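Screening copy stutters at reel change, audio drifts after

Opened by: Gladys Odera, Nyanda Short Film Nights
Assigned to: Njoroge Mosoti
Product: Plurneo Playback 8
Status: Waiting on customer

Gladys wrote:

Hello again, lovely people. I'm sorry to be back so soon after the subtitle business in January, which you sorted out beautifully. We have a short fantasy drama on our next program called Clernevano, a gentle thing set on a lighthouse moon, and our copy has started misbehaving. It plays perfectly until the second reel, then the picture catches for a moment, and from there the sound trails behind the lips. By the closing song it's late enough that my sister noticed, and she was knitting.

I've restarted the computer, swapped the cable and copied the film across again from the drive the director posted us. Same spot every time. The other shorts on the program are all fine. 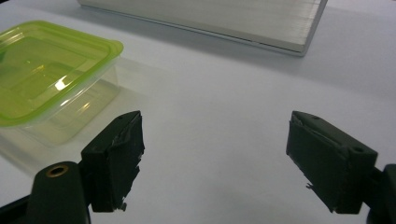 I should also mention that the colours look right and the subtitles are behaving, so whatever you did last time has held. The log says "buffer underrun, code 69", if that means anything to you.

Njoroge replied, Sep 16, 2022:

Hi Gladys, lovely to hear from you, and please don't apologise. Code 69 means the player ran short of audio at the join between reels. I had a look at the log you attached, and the second reel was exported at a different sample rate from the first. Version 8 ought to cope with that, but there's a known fault when the audio buffer is left on its default setting.

Could you open Preferences, then Playback, and change the audio buffer to 700 milliseconds? Close the program completely, open it again and play from a minute or so before the reel change. Let it run right to the credits, as the drift can be slow to show itself.

Gladys wrote:

Done, with a cup of tea. The catch has gone and the first few minutes of reel two are spot on, but I think it's still a whisker late by the song. Hubert Witkowska, our projectionist, agrees with me, and his ears are better than mine.

Njoroge replied:

That's a good step forward! I've asked Beatrice Mugo on our media team to write to the director, Sølve Ekström, for a fresh export with both reels at the same rate. In the meantime, please leave the buffer where it is and turn off "Match display refresh" on the same page. If you could send me a new log after a full run, I'll keep the ticket open until the replacement file reaches you.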